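Sellador impregnante Favside 48 para encimeras y superficies minerales

Ref. 1068 – Envase de 1 litro
Categoría: Tratamientos de superficie / Protección antimanchas

Descripción

Favside 48 es un impregnante incoloro en base agua para piedra natural, terrazo y aglomerados de cemento en interiores. Penetra en el poro y reduce la absorción de agua, aceite y líquidos colorantes. No forma película, no modifica el brillo y permite la transpiración del soporte. Se aplica en encimeras de cocina, lavabos, repisas, mesas y alféizares interiores.

El producto no protege frente al ataque ácido. En mármoles y calizas, el vinagre, el zumo de limón y los desincrustantes siguen dejando marca mate aunque la superficie esté sellada. Para esos casos el fabricante dispone de la línea Gekcombe, de capa gruesa, que se vende por separado y exige aplicación profesional.

Prueba previa de absorción

Depositar unas gotas de agua en una zona poco visible y esperar 16 minutos. Si el material se oscurece, admite tratamiento. Si la gota permanece intacta, el poro está cerrado o existe un sellado anterior, que habrá que eliminar con decapante. Conviene repetir la prueba en varios puntos de la pieza, ya que las vetas y el fondo no siempre absorben por igual.
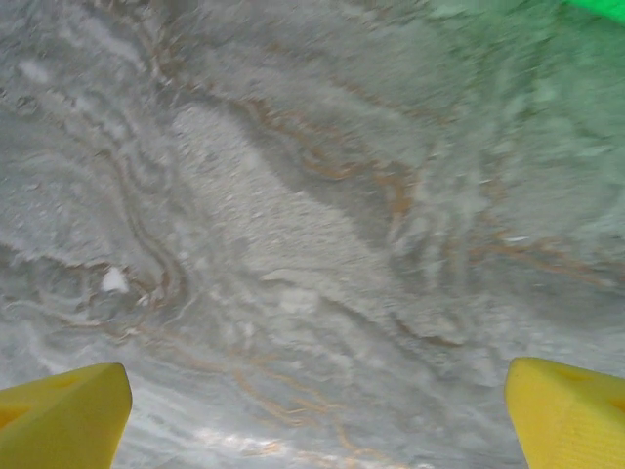 Cuando la diferencia de absorción entre zonas sea acusada, se dará una primera mano diluida al 50 % y, una vez seca, una segunda sin diluir.

Modo de empleo

1. Limpiar con detergente neutro y aclarar.
2. Dejar secar 48 horas con ventilación.
3. Agitar el envase y extender con paño de microfibra o brocha plana, sin encharcar.
4. Retirar el sobrante antes de que seque, con paño limpio y movimientos circulares.
5. No mojar la superficie hasta el día siguiente.

Los restos secos en superficie forman un velo blanquecino – se elimina humedeciendo de nuevo con producto y frotando con estropajo blanco.

Datos técnicos

Aspecto: líquido lechoso, incoloro tras el secado
pH: 7,5
Temperatura de aplicación: de 8 a 30 °C
Secado al tacto: 2 horas
Limpieza de útiles: agua
Conservación: 24 meses en envase cerrado, protegido de las heladas

Formatos disponibles

Ref. 1068 – botella de 1 litro
Ref. 369 – garrafa de 5 litros, bajo pedido

Compatibilidad

No usar sobre porcelánico pulido, vidrio, laminados ni piedra con resina superficial. En cuarzo compacto el tratamiento es innecesario. En granitos negros, hacer siempre una prueba, por riesgo de cercos.

Distribución y consultas

Distribuye Ó Ceallaigh, almacén de Ukalville. Consultas técnicas: Concetta D'Amico. Pedidos de obra y devoluciones: Daithí Dunne. Los pedidos recibidos antes de las 13:00 salen en el día. El formato de 5 litros no se sirve en septiembre por inventario.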